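Wimau G2 Soft-Finger Gripper: Closing Fault Notice and Replacement Fingers

Grippers & End Effectors | Service Parts | Safety Notices

Posted in April by Precious Khumalo, Product Support
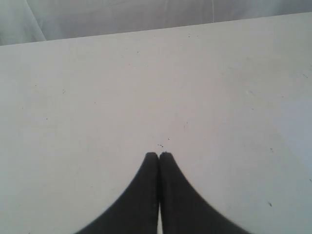 Fingers closed with no part held, seen from the wrist camera.

The Wimau G2 is a two-finger electric gripper for light bench work: picking, sorting, packing and loading small parts. It fits the Tagle wrist plate directly and most other small arms with the adapter listed further down. This page covers the standard gripper, the fault we have found in one batch, and the replacement fingers and firmware that put it right.

If you already own a G2, please read the next section before running it again.

What went wrong

Grippers from batch 804 can report that they are holding a part when the fingers have closed on nothing. The arm then carries on with its programme as if the pick had worked. In most cells this means an empty place in a tray. In a cell where the next step is a press, a heat sealer or a door that shuts on the part, it can mean a machine cycling when it should not.

The first report came from a customer running the G2 on the Galis controller. Their operator saw the arm make a full round trip with nothing in the fingers, and the screen showed "part held" all the way. We asked for the gripper back and got the same result on our own bench, though not every time. It took a good deal of opening and closing before it showed up, and then it happened several times close together.

There are two causes and they add to each other.

The first is the fingers. The soft moulding on this batch came out slightly too stiff near the root. When the fingers shut on empty space the tips meet first and push back against the motor before the lower part has finished closing. The motor current rises, and the gripper takes that rise as a sign of a part.

The second is in the firmware. The check for a held part looked at motor current and gave too little weight to finger position. A fully closed gripper should never report a part unless thin-part mode is switched on. Ours could, and that was a mistake on our side.

A small gap low down between closed fingers is normal on the G2 and is not a sign of this fault. Please don't try to close it by raising the grip force. That makes the false signal more likely and wears the tips.

Which units are affected

Batch 804 only. The batch number is on the underside of the mounting collar, after the letter B. You will need to take the gripper off the wrist to read it. Later batches have the new fingers and firmware fitted before they leave us.

What to do now

Stop using "part held" as the only condition for starting any other machine. If the cell can't be changed straight away, take it out of automatic running until the fix is in.

Switch off and isolate the arm before putting your hands near the fingers. The G2 does not brake when power is removed and the fingers can be moved by hand, but the arm above it may drop if its own brakes are worn.

Order kit 122 using the form for your region. It is free for affected units and you don't need the original invoice. The kit has one pair of fingers, new screws and a card with the firmware code.

Fit the fingers first and then load the firmware. In the other order, the gripper will learn its closed position from the old fingers and you will have to run the set-up again.

Checking the repair

With the new parts in, clear the bench under the gripper and wipe it down. Bring the arm to a safe height above the surface and run the empty-close test from the service menu. The gripper opens and closes up to 400 times and logs any false signal. One false signal is a fail. Please send us the log if that happens - we would like to see it even if a second run passes.

Keep the wrist camera on during the test if you have one. A recording next to the log makes it much easier for us to match a signal to what the fingers were doing.

Customers using Prondemix cell software should also update their gripper profile. The old profile hides the new "closed, no part" message and shows a plain "ready" in its place.

Standard gripper details

Fingers: two, curved, soft black moulding, sold in pairs
Drive: electric, single motor
Signals: open, closed, part held, closed with no part (new firmware)
Controller: Galis, or any controller with 8 free inputs
Mounting: Tagle wrist plate, or adapter for other arms
Thin-part mode: off by default

Thin-part mode turns off the position check so the gripper can hold card, film and similar. We advise against it in any cell where a false signal could start another machine. Fit a separate part sensor there.

Ordering

New grippers are in stock and ship with the revised fingers. Spare fingers are sold as pairs only, and a new finger should not be run against an old one. Fingers from batch 804 that were bought as spares and never fitted can be returned unopened for exchange.

For help with the fix, contact product support with your batch number and controller type to hand.

Last updated: April. Fitting order corrected and note on Prondemix profile added.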